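Clegg Paper Crafts Guild
Minutes of the November General Meeting

The meeting was called to order at 7:05 p.m. by the chair, Henrike Stüber. Seventeen members were present. Minutes of the previous meeting were approved with one correction: the spelling of "deckle" in the workshop report.

1. Supply cupboard
Elikem Alhassan reported that the stock of white cardstock is low and that the remaining vellum has yellowed along one edge. Members agreed to discard the vellum. The Hultano paper trimmer needs a new blade - the present one tears anything heavier than text weight. Purchase approved.

2. Card swap
The swap will follow last year's rules. Each participant submits five finished cards, no larger than a standard envelope, with name and technique written on the back. Glitter must be sealed. A motion to permit cards made from commercial kits was discussed at length and carried, with two members opposed. Kit cards will be displayed on a separate table.

3. Workshops
Henrike Stüber will lead the session on Coptic binding. Members should bring an awl, waxed thread and a cutting mat. Boards will be supplied from the Berico offcuts. The session on paste papers is postponed until the sink in the work room drains properly.

4. Lending of dies and stamps
Several sets remain out past their return date, including the Flidow alphabet dies. The loan period stays at two weeks. Borrowers are asked to clean stamps before returning them and to sign the sheet inside the cupboard door.

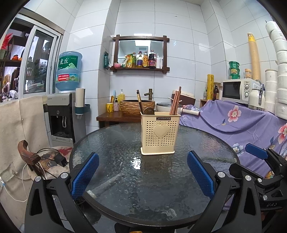 May a borrowed die set be passed directly to another member?
The set must first be returned to the cupboard and signed in, after which the second member may sign it out.

5. Other business
A request for better lighting over the cutting tables was noted and carried over to the next meeting. Elikem Alhassan will obtain prices.

The meeting adjourned at 8:40 p.m.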